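# Repair corner: opening up the old office towers

The black desktop towers that came to us from Urkside are now open for parts and repair, and we begin with the side panel off and the case lying flat.
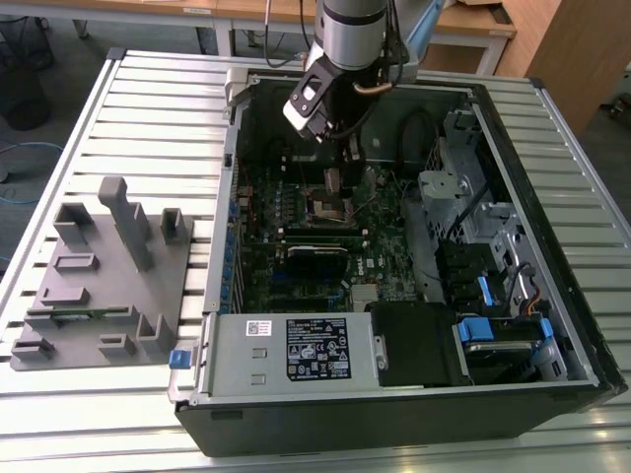

A reader wrote after the last issue that it is not worth the evening any more, that a tower of this age should go complete to the metal yard and we should spend our time on laptops. I understand the opinion, and for some machines I share it. But a tower is still the best thing to learn on. The parts are big, the screws are few, and almost every part can come out without force. Many of our members opened their first computer on such a case, and I include myself.

So this month I write down how we do it at Semness, in the order we do it.

**Before the screwdriver.** Pull out the power cord and hold the start button for a few seconds. Touch bare metal of the case. Then lay the tower on its side, with the open side looking up. Please do not work on it standing, the graphics card is heavy and hangs only on its slot.

**Latches first.** Look for the blue plastic. On the tower in the picture, the drive-tray latches are blue, there are small blue clips at the row of slot brackets, and also a release tab at the end of the power supply. The color is a great help to beginners – what is blue, you try with the fingers before you take any tool. If a latch does not move, something else is holding it. Ask at the next table and do not pull more strongly.

**Drives.** We take out the hard drive before all other parts and put it in the gray box with a paper label. Every drive is erased before it goes anywhere, also when the owner says there is nothing on it. In October we had 13 drives without labels, and it took two evenings to find out where they belonged. I would not like to repeat this.

**Graphics card.** Remove the screw at the bracket, open the clip, press the small lock at the end of the slot, and lift the card straight up. The lock is easy to forget. We have broken two of them already this year.

**The socket.** When there is no processor in the socket, be careful above it. A dropped screw in this place can finish the whole motherboard. We cover an empty socket with a plastic cap, and caps are in the second drawer. If the drawer is empty, a clean piece of stiff card with tape on the frame will do for one evening.

**Power supply.** It comes out last, after all its cables are free. Do not open the silver box itself! We test it on the tester or we recycle it, but we do not repair it.

What we still need:

- short screws for drive trays, any quantity
- SATA cables, also used ones
- plastic socket caps
- one more tester for power supplies, because the Prirnex one is always busy
- some 9 flat boxes with lids, big enough for a graphics card

Machines which work again after cleaning go to the Nutsugah reading room, where they want six for the homework tables. They asked for keyboards too, and we have enough of these.

Next session is for memory and for fans that make noise. If you bring your own tower, please write your name on the side panel and on the case, both. The panels look all the same when they stand together at the wall, and last time two people went home with the wrong one.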